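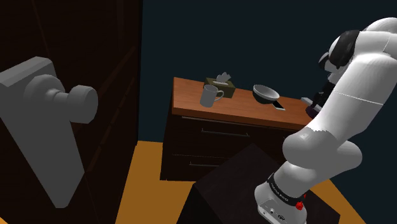

A white robotic arm beside a wooden dresser, computer rendering.

Sterlow sets November release for second Pirken rulebook

08/02/2024

Sterlow has confirmed that the second edition of the tabletop roleplaying game Pirken will go on sale in November, in print and as a PDF. The text is final. Layout is in progress under Birger Sandberg, and the index will be compiled once page numbers are fixed.

The core book will run to 808 entries across creatures, items and locations, all of them keyed to a single reference table at the back. In the first edition these were split between the main book and a separate gazetteer. Lead designer Ylva Forsberg said the split had caused most of the rules questions the publisher receives. "A creature's stats were in one book and its habitat rules were in the other, and the two did not always agree," she said. "Where they conflicted, we kept the gazetteer version."

The dice system is unchanged. Characters still roll against a fixed target set by the game master, and the target still moves in steps of 2. The main revision is to injury. First-edition characters tracked wounds by body location, with a separate modifier for each. The new rules use one wound track with 7 steps, and penalties begin at the third. Existing characters can be converted with a one-page sheet, which Sterlow plans to post as a free download before the book ships.

Travel rules have also been rewritten. Distances are now measured in stages instead of miles, and supplies are checked once per stage. Rami Hijazi, who wrote the chapter, said the mileage tables were dropped after playtest groups reported that they were ignoring them.

A starter adventure, The Locks at Tellberg, will be sold separately. It runs to 123 pages and is set in a canal town during a dispute over water rights. Idun Bråten is the author - her earlier work for the line includes the short story collection Aasen, which shares its setting with the adventure but none of its characters. The adventure is written for starting characters and does not require the collection.

Maps for both books were drawn by Valter Fagerlund. The regional map has been redrawn at a larger scale, and the river names now match those used in the fiction. Print copies will include it as a loose folded sheet. PDF buyers will get two versions, one labeled and one blank.

Sterlow has not announced prices. First-edition books will remain available as PDFs, but they will not be reprinted or receive further corrections. Reports of errors in the new text can be sent to the publisher until the layout files go to the printer.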